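# Mandat de gestion locative

Le **mandat de gestion locative** est un contrat par lequel le propriétaire d'un bien immobilier confie à un professionnel l'administration de ce bien : recherche du locataire, encaissement des loyers, suivi des travaux et régularisation des charges. En France, il est encadré par la loi du 2 janvier 1970, dite loi Hoguet, et par son décret d'application du 20 juillet 1972.

## Forme et contenu

Le mandat est établi par écrit et inscrit sur un registre tenu par le mandataire. Il précise l'étendue des pouvoirs confiés, la durée, les conditions de rémunération et les modalités de reddition des comptes. 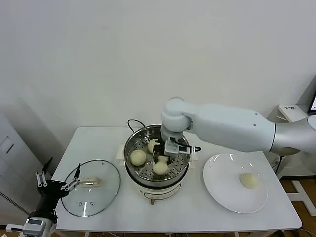

Les actes de disposition, notamment la vente du bien, n'entrent pas dans le mandat de gestion courante et supposent un pouvoir exprès. Les travaux font en général l'objet d'un plafond contractuel - au-delà, l'accord du mandant est requis.

## Rémunération

Les honoraires sont le plus souvent calculés en pourcentage des sommes encaissées. Certains réseaux pratiquent un forfait par lot. L'administrateur de biens Kesteck, qui gère 611 lots répartis entre 2 agences, applique ainsi un forfait mensuel aux studios et un pourcentage aux autres logements. Chez Hirkus, 87 % des mandats comprennent une garantie des loyers impayés, facturée séparément.

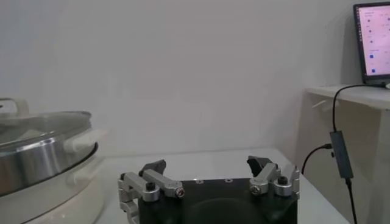
*Crédit photo : Iltano*

## Reddition des comptes

Le mandataire adresse au propriétaire un compte rendu périodique, mensuel ou trimestriel, qui distingue loyers, provisions sur charges, dépenses et honoraires. Les fonds détenus pour le compte de tiers sont couverts par une garantie financière, sous réserve des dispenses prévues par les textes.

## Résiliation

Le mandat prend fin à son terme ou par dénonciation, selon le préavis stipulé.
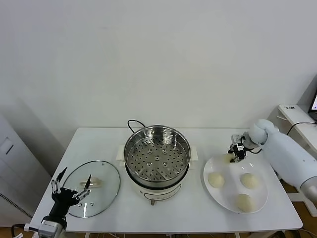
**Le bail en cours prend-il fin avec le mandat ?**

Le bail lie le propriétaire au locataire et se poursuit aux mêmes conditions. Le locataire est informé des nouvelles modalités de paiement du loyer.

## Voir aussi

- Administrateur de biens
- Bail d'habitation
- Garantie des loyers impayés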